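The Plondel Hairbrush

Handmade by McIver, Braltamdale
Large or Small
Color: natural beech with a black or brick red cushion
$24 either size
In stock, ships from Plodthorpe

I've sold a lot of hairbrushes over the years, and I'll tell you straight up that most of them were fine. You buy it, you brush your hair, a pin falls out, another pin falls out, and one morning you find you're scraping your scalp with bare plastic and you go buy another one. The Plondel is the first one I've stocked that I'd already been using at home for ages before I thought of selling it. Mine lived in the bathroom, then in my gym bag, then in the car door for a whole winter, and it still brushes hair like it should!

It's a paddle brush with a beech handle, a rubber cushion and beech pins. No bristles, no metal, no little plastic beads glued on the tips to come off in your hair. The pins are turned and rounded at the end, and every one is fitted by hand into the cushion from the back. If you run your palm over them they should feel a bit like the tops of matchsticks with all the corners gone.

Two sizes

The Large is a proper full paddle, and it's the one I use. My hair is past my shoulders and there's plenty of it, so I want a brush that covers some ground. The Small has the same pins and the same cushion on a narrower head, with a shorter handle. Get the Small for kids, for bangs, for short hair or for traveling. People with thick hair sometimes order the Small thinking it'll dig in better, and then write to me a week later asking to swap. The answer is yes, you can swap, but save yourself the postage and get the Large!

Both sizes cost the same. I asked McIver about this and was told the Small takes just as long to make and is more annoying to hold, so there you go.

What it's good at

Dry detangling, first and foremost. The cushion has a lot of give in it, so when a pin meets a knot the pin leans back a little and you feel the tug in your hand before you feel it in your head. Start at the ends. I know, everyone says start at the ends, my mother said start at the ends, and I spent the first thirty years of my life starting at the top anyway and wondering why it hurt. Hold the length in your fist just above where you're brushing and work up a few inches at a time.

It's also very good at getting rid of static. I can't give you the science of it, only that in January, with the heat on and a wool hat, a plastic brush turns me into a dandelion and the wooden one doesn't. Your hair may vary, and so may your hat.

And then there's the evening brush, which is the part I'd never have bothered with before. Five minutes before bed, everything out of the hair, no hurry. I take out whatever has been holding it up all day, drop it in a tray and just brush until I've stopped thinking about work.
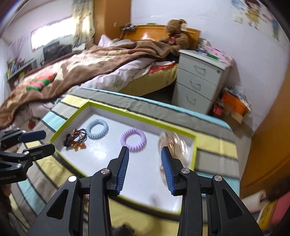
Green-rimmed tray with a bit of pale pink.

Fine hair does well with it too. I was a bit worried about that, as wooden pins are thicker than the wire kind and I thought they'd slide right over the top. They don't, as long as you brush in sections. If your hair is very fine and very slippery you might find it a bit underwhelming on a freshly washed day and much better on day two.

What it's not so good at

Blow drying. Please don't. The rubber doesn't like it and neither does the beech, and I've had one come back with a crack straight down the handle from somebody's salon-strength dryer. Get a vented brush for that job, they're cheap.

Wet hair, the same. A few strokes on damp hair won't hurt anything, but a soaking head of hair wants a wide comb and some conditioner. The pins can take up water at the base and swell, and if you keep doing it the cushion will start to lift at the edge.

Tight curls I'm in two minds about. Some of my curly customers love it for the night before wash day, when they want everything pulled out and loosened up. Others have told me it gave them a big soft triangle and sent it back. If you normally only touch your curls with your fingers, this brush isn't going to change your life, and I'd rather you kept your money.

Also, it doesn't fold, it doesn't have a mirror in the back, and it floats. My sister's kid found that last one out.

Looking after it

Pull the hair out once a week. A pencil works fine for this — run it between the rows and lift, and most of the hair comes up in one felted sheet (gross, and very satisfying). For the fluff at the bottom of the pins I use an old toothbrush.

When it needs a real wash, put a drop of shampoo in a cup of warm water, dip the toothbrush, and scrub between the pins with the brush held face down. Face down matters. There's a small air hole in the cushion, and if water gets in there it takes forever to get back out. Wipe it with a damp cloth, shake it, and leave it pins down on a towel. Drying takes up to 24 hours, so I do mine in the morning and use a comb that night. Don't put it on the radiator to hurry it up.

Once or twice a year the handle will start to look a bit pale and thirsty. Rub in a tiny bit of any plain wood oil you'd use on a cutting board and buff it off. Keep the oil away from the rubber.

Where it comes from

McIver is a small workshop up at Braltamdale that mostly makes handles. Handles for garden tools, handles for kitchen drawers, some lovely handles for umbrellas. The brush started as a side job one slow April and they've kept on with it. The first batch was 630 brushes, and I thought that sounded like an awful lot of hairbrushes to have in one shed, but they went! The one I carry around came from that batch, and the handle on it is a tiny bit fatter than the ones you'll get now. I miss the fat handle. I've told them so.

The beech is unvarnished, with an oil finish, so it will get darker where your hand goes. You'll see small differences in color between one brush and the next, and now and then a little fleck or wavy bit in the grain. I don't sort through them. If you feel strongly about having a pale one or a dark one, put a note on your order and I'll dig around in the box for you.

While you're at it

Here's something I got wrong for years: the brush is only half of it. I used to go to bed with the same tight elastic I'd had in since breakfast, and then blame the brush for the breakage. So now I switch things up. Coil ties for the daytime when I can stand a looser hold, a soft fabric one for sleeping, and the plain elastic only for running. Go through what you have every so often and throw out anything with a metal join or a rough seam, as those are what catch and snap hairs. Check the pretty ones too. Beads and bows are lovely to look at, but give the back of each one a feel with your fingertip before it goes anywhere near a toddler's head.
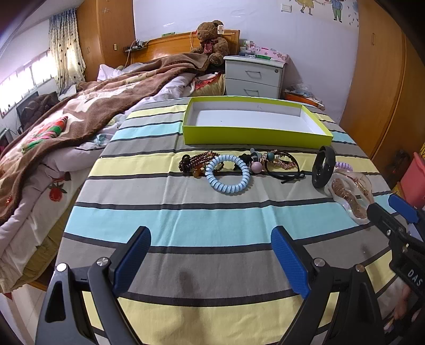 Heather Nisbet wrote in to say that she'd gone over to the Small for her daughter, and that the morning fight over knots had shrunk to a grumble. She did think the handle was slippery for a child with lotion on her hands, and wished it had a groove or a loop. I passed that along to McIver, and they're thinking about it. In the meantime she's wound a bit of cotton tape around the bottom, and says it does the job.

I get asked fairly often whether I'll stock a boar bristle one as well. Probably not. I've tried several and I don't know enough about them to tell you which is any good, and I don't like selling things I'd have to guess about.

What's in the box

One brush, your choice of size, in a plain brown carton with some shredded paper. There's a little card with the washing instructions on it, which are the same as the ones above with fewer opinions. No bag or pouch. If you want one for travel, a clean sock fits the Small perfectly.

Guarantee and returns

McIver will replace any brush that loses pins or comes away at the cushion within 2 years, so long as it hasn't been baked with a hair dryer or left in a sink. Email me a photo and I'll sort it out from my end, you don't have to write to them. For plain old I-don't-like-it returns I can't take back a brush that's been used, for reasons I'm sure you'll understand, but I'll happily take an unused one. If you're not sure about the size, hold it over your hair without brushing and look in the mirror before you get going!

Shipping

Orders that reach me before noon usually go out the same afternoon, and Jean MacBrayne packs the rest the next morning. If you're near Plodthorpe you can pick up from the shop, and you're welcome to feel the pins on the display brush while you're in. Just tick the pickup box at checkout so we don't mail it by mistake.

The brick red cushion is down to the last few in Large. More are on the way from Braltamdale, and the black is well stocked in both sizes.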